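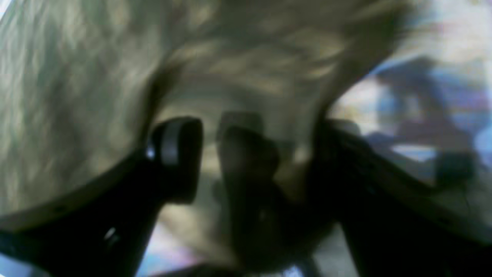
Guest Shuttle Demand at a Small Ski Lodge
Project report, Hospitality Operations
Naomi Mbwambo, Brian Bakilana, Stella Rashidi
Supervisor: Peninah Mrema

1. Purpose

Carkham Lodge runs one shuttle between its front door and the Jonitz lift base. Guests had complained of long waits in the morning. The project measured those waits and tested whether a changed timetable would shorten them without a second vehicle.

2. Method

Wait times were recorded in November at the lodge stop only. Each guest's arrival at the stop and time of boarding were noted on a paper sheet, then typed into a spreadsheet. The final data set holds 399 boardings. Entries with a missing time were dropped before analysis. Return trips were not recorded – the lodge considers them less urgent, and the group did not have enough people to cover both ends.

The existing timetable has a departure every 30 minutes from 7:30 a.m. The alternative was modeled in the spreadsheet with the same arrivals and a 20-minute interval between 8:00 and 10:00 a.m.

3. Results

Of the 399 boardings, 87 involved a wait longer than 20 minutes. Most of these fell between 8:00 and 9:30 a.m., when ski school guests and day skiers use the same departures. On two mornings the shuttle filled and guests were left for the next run.

In the model no guest waited more than 20 minutes in the peak period, provided every guest could board the first shuttle. The driver's break moves to 10:10 a.m.

4. Limits

The model assumes a constant round trip. Snow on the access road would lengthen it, and a 20-minute interval leaves little slack. Group size was not recorded, so seat demand per departure is known only from the boarding counts.

5. Recommendation

Run the 20-minute interval as a two-week trial, and record waits at the lift base during the same period.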